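Skonora Student Nurse Placement Kit

Print this page | E-mail to a friend
Last updated: 17/07/2025

The Skonora kit is a zip-up bag for student nurses about to start their first placement. It holds the things the university says you will need, and the things the ward assumes you own already.

Ebise Degefa put the first one together in her second year at Wuvcombe, after losing her sixth pen in a single week to the same consultant. She is a qualified nurse now and still packs the sample bags herself. The consultant has retired, with the pens.

What's in the bag

- Fob watch with a second hand you can read at four in the morning
- Pen torch and spare batteries
- Blunt-ended scissors, name tag attached, for all the good it will do
- 24 black pens
- 6 pocket notebooks, wipe-clean covers
- Hitine folding lunch box, which fits a staff-room fridge if you get there early

The bag goes through an ordinary wash at 40 degrees. Take the pens out first. We mention it in the leaflet, on the label and again on the zip, and people still write to us in December about their tunics.
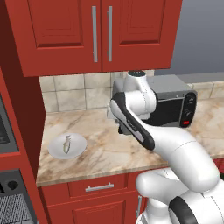
Sizes and colours

One size, in navy or bottle green. The Gill shoulder strap is sold separately and suits anyone who cycles to shifts. White was dropped after a short and educational trial.

Ordering for a course

Cohorts can order together at a lower price, with names printed on the tags. Our largest order so far was 143 bags, two of them for people called Sam in the same tutorial group. Please send surnames.

Stock code: 736
Delivery: three to five working days, longer in September when everyone remembers at once.

Related items
Gill shoulder strap
Hitine folding lunch box
Skonora refill pens, black
Skonora midwifery kit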